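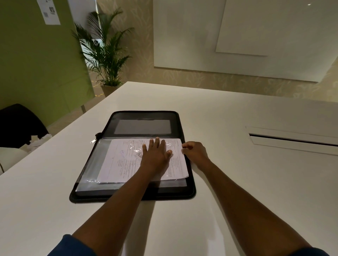
グリッパー選びは書類ケースから始めたほうがいい

ロボットハンドの比較をするとき、最初に持ち出される対象物はたいてい決まっている。積み木、空き缶、樹脂のカップ、よくてテニスボールだ。私も長いあいだそうしてきた。掴みやすく、洗いやすく、どの会議室にも置いてある。しかし三年ほど前から、私は評価の初日に硬い物を一切使わないことにしている。最初に試すのは、ファスナー式の書類ケースと、透明ポケットに入った紙の束である。

この順番には反対意見が多い。柔らかい物や薄い物は難しすぎて、どのハンドも失敗し、差が見えなくなるというのだ。この文章では、その反対意見に答えながら、なぜ紙から始めるべきだと考えるのかを書いておきたい。

紙の束を透明ポケットに収めた状態を思い浮かべてほしい。人がこれを扱うとき、片手は指を開いてポケットの上から紙を押さえ、もう片方の手は丸めて、束とケースの右端を指先でつまむように掴む。押さえる手と掴む手で、形も力の向きもまるで違う。私たちはこれを考えずにやっている。ところがグリッパーのカタログを開くと、載っているのはほぼ「掴む手」の数字だけだ。把持力、開口幅、可搬重量、開閉時間。「押さえる手」についての数字は、私の知るかぎりどこにもない。

今年の七月、社内で四種類のハンドを比べた。二本指の平行グリッパーが二種類、指先に柔らかいパッドを付けた三本指が一種類、それに吸着パッド一種類である。平行グリッパーの片方はRidov、もう片方はPlundley、三本指はMaengの製品で、吸着パッドは手持ちの部品を組み合わせて作った。アームと制御装置はすべて共通にし、カメラは頭部の位置に一台だけ固定した。

事前の予想では、三本指が勝つはずだった。値段も一番高い。積み木と缶の試験では、実際にそのとおりになった。三本指はどの向きに置いた物でも拾い、落とした回数も一番少なかった。ここで評価を終えていれば、報告書には三本指を推奨と書いて、発注していたはずである。

書類ケースの試験では順位が入れ替わった。三本指は、指を開いて面を押さえるという動作が苦手だった。三つの指先が同じ高さにそろわず、一点だけが先に当たって、そこを中心に紙が回ってしまう。パッドの摩擦が大きいため、離すときにポケットの表面を持ち上げてしまうこともあった。安いほうの平行グリッパーであるRidovは、閉じた指の側面を寝かせて当てると、幅のある定規のように働いた。格好はよくないが、紙はずれなかった。

吸着パッドについても書いておく。透明ポケットの表面は滑らかで、吸着には都合がよさそうに見える。たしかに吸い付く。ただし吸い付くのはポケットの膜であって、中の紙は付いてこない。膜だけが浮き、紙が中で傾く。束を少しだけ右に寄せたいという要求に対して、吸着パッドは何の役にも立たなかった。カタログの可搬重量から見れば、紙の束など軽すぎて問題にもならないはずの荷である。

試験を手伝ってくれたボフダン・マクシミフは、この結果を「治具の問題だ」と言った。机の上にケースを固定する枠を作れば、片手でも紙を出し入れできる。そうすれば押さえる手は要らなくなり、三本指の長所がそのまま生きる。工場であれば、私も賛成する。毎日同じケースが同じ向きで流れてくるなら、枠を作るのが正しい。

だが、私たちが相手にしているのは事務作業である。机は普通の事務机で、白い天板の端には配線用の蓋が埋め込まれている。ケースは斜めに置かれるし、紙はポケットの中で曲がっている。隣の人が椅子を引けば机も少し動く。そこに枠を置いてよいのなら、そもそも人型に近い双腕を使う理由の大半がなくなる。枠が要るという結論は、そのハンドがこの仕事に向いていないという結論とほとんど同じだと私は思う。

もう一つの反対意見は、視覚に関するものだ。ヒルダムという名で呼ばれている社内の認識班では、透明な物を評価の初日に使うと、ハンドの失敗とカメラの失敗が混ざってしまうと言われた。もっともな指摘である。透明なポケットは照明を小さく反射し、その光の点が文字の行に重なる。紙の端とポケットの端はほとんど同じ場所にあり、どちらを掴んでいるのかが画像だけでは判別しにくい。深度カメラを使っても、膜の上を測っているのか、紙の面を測っているのか、安定しない。

混ざるのは事実だが、私はむしろ早く混ぜておきたい。硬い不透明な物でハンドを選び、次に透明な物でカメラを選ぶと、それぞれの段階では一番よいものが選ばれる。そして二つを組み合わせた日に、初めて互いの弱点が重なっていることに気づく。以前の案件でこれをやってしまい、ハンドを買い直した。カメラが端の位置を数ミリ間違えるとわかっているなら、その間違いを吸収できる幅の広い指を選ぶという判断もできたのである。ハンド単体の精度を比べていたときには、幅の広い指は減点の対象だった。

原因を切り分けたいときの方法はある。人間がアームを遠隔操作して、同じ作業をすればよい。操作者は映像から紙の端を推測できるので、認識の誤差はかなり減る。それでも失敗するなら、ハンドの形か、力の出し方に問題がある。私たちはこの方法で3,609回の試行を記録した。自動制御でも遠隔操作でも失敗する動作は、ハンド側の限界と考えてほぼ間違いなかった。三本指で紙が回る現象は、操作者が代わっても同じように起きた。

操作者の一人だったトリニダッド・ベルガラからは、記録を取り始めてすぐに注文がついた。遠隔操作をすると人間は自分の手の癖をハンドに押し付けてしまう、だから先に素手でやっているところを撮って、どちらの手がいつ何をしているかを見ておくべきだ、という内容だった。頭の高さからの視点で撮ると、両腕が手前から伸びてくるので、ロボットの頭部カメラの映像と見比べやすい。この作業は地味だが、やってよかったと思っている。

素手の映像を見て驚いたのは、押さえる手の働いている時間の長さだった。私は掴んで動かす手が主役で、押さえる手は補助だと思い込んでいた。映像では、掴む手が位置を直したり、握りを緩めたりしているあいだも、押さえる手はほとんど動かずに面を支えている。仕事の大部分は、動かないほうの手に支えられていた。双腕ロボットに同じハンドを左右一つずつ付けるという習慣は、この点から見直す余地がある。

私が今すすめている構成は、左右で違うハンドを付けるというものだ。右には指先の細い平行グリッパー、左には幅のある柔らかい面を持つ、押さえるための単純な手先を付ける。左は開閉すらしなくてもよい。モーターが一つ減り、配線も減り、手首から先が軽くなる。軽くなった分だけ、接触したときの力の制御も楽になる。Telmontの制御装置は左右で別々の手先を登録できたので、設定に困ることはなかった。ただし左右を入れ替える作業には向かないし、予備品も二種類必要になる。保守を担当する側からは、当然いやがられる。

ここまで書くと、三本指を悪く言っているように読まれるかもしれない。そうではない。缶や瓶を扱う現場であれば、私は今でも三本指を選ぶ。問題にしているのは、買う前の試験で何を使うかである。扱う予定が書類なのに、缶で点数を付けるのはおかしい。ところが、比較表を作る立場になると、どうしても缶を使いたくなる。結果がきれいに出るからだ。成功率が九割を超えた棒グラフは説明しやすく、四割や五割の棒が並んだグラフは、会議で必ず「全部だめなのか」と聞かれる。

最初に挙げた反対意見、つまり難しすぎて差が見えないという主張は、この会議の場面を思い出させる。四割と五割の差は、九割二分と九割六分の差よりずっと大きい。低い数字が並ぶのを嫌って易しい試験に戻れば、見えなくなるのは差のほうである。難しい物で失敗したときは、失敗の仕方を書き留めればよい。紙が回った、膜だけが浮いた、ファスナーの引き手に指が引っかかった、端を掴んだつもりでケースごと引いた。私たちの記録では、失敗は七つの型に分けられた。この分類のほうが、成功率の表よりも購入の判断には役に立った。

引き手の件は補足しておきたい。ケースの側面に下がっている小さな金属の引き手は、平行グリッパーの指の隙間にちょうど入る大きさだった。Plundleyの指には軽量化のための溝があり、そこに引き手が入り込んで、腕が上がるとケースが机の上を滑った。三回続けて起きたので、溝を樹脂で埋めてもらった。カタログの写真では、この溝は見栄えのよい特徴として大きく扱われている。現物の作業に当てるまで、誰も気にしていなかった。

試験に使う紙についても、できれば新品の白紙は避けてほしい。文字が印刷され、ところどころにペンの書き込みがあるような、使いかけの紙がよい。白紙の束は認識班にとって特徴が少なすぎ、逆に機械から出したばかりの紙は端がそろいすぎている。少しずれた束を直すという動作は、事務の現場で一番よく頼まれるのに、そろった束では試すことすらできない。

費用のことも触れておく。硬い物の試験セットはまとまった金額で売られているが、書類ケースは文房具店で買える。傷んだら取り替えればよく、同じ型番を数個買っておけば条件も保てる。この安さのせいで、かえって評価用の道具として軽く見られているように思う。見積書に「書類ケース」と書いたところ、消耗品ではなく評価機材であることの説明を求められたことがある。説明には半日かかった。

今年の比較で最終的に残ったのは、右にRidovの平行グリッパー、左に自作の押さえ板という組み合わせだった。三本指は返却せず、実験室の別の台に付けてある。次は封筒とクリップ留めの書類で同じことをやる予定で、押さえ板の表面材はまだ決まっていない。今の候補は滑りが悪く、離すときに一番上の紙が付いてくる。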